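Why is a teddy bear so fluffy?

Give a teddy a squeeze and your fingers sink right in. Lovely! But what are they sinking into?

The fluffy stuff is called plush. It is a cloth with a pile, which means lots and lots of tiny threads standing up from the back, a bit like grass growing in a lawn. Long pile makes shaggy fur that curls into tufts. Short pile feels smooth and neat, so toymakers often save it for the muzzle (that's the bear's snout).

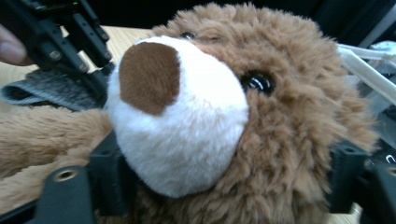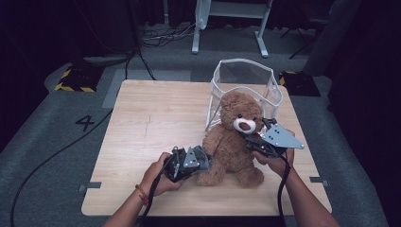
Fur is only the outside, of course. A bear's skin starts as flat pieces, cut out and sewn together inside out, with one gap left open. Then the whole thing is pulled through the gap, and suddenly it has ears! Next comes the stuffing, usually a springy white fluff made of polyester. Push it hard into the legs and they go firm. Use less in the tummy and it stays squashy.

Try this at home

Find 3 soft toys and a ruler. Part the fur gently with your fingers until you can see the cloth at the bottom, then measure how long the threads are. Which toy has the longest pile? Now stroke each one from head to toe, and back the other way. Does one direction feel rougher?

Words to know
Pile: the threads that stand up from a cloth
Muzzle: the nose and mouth part of an animal's face

Written by Britt-Marie Tangen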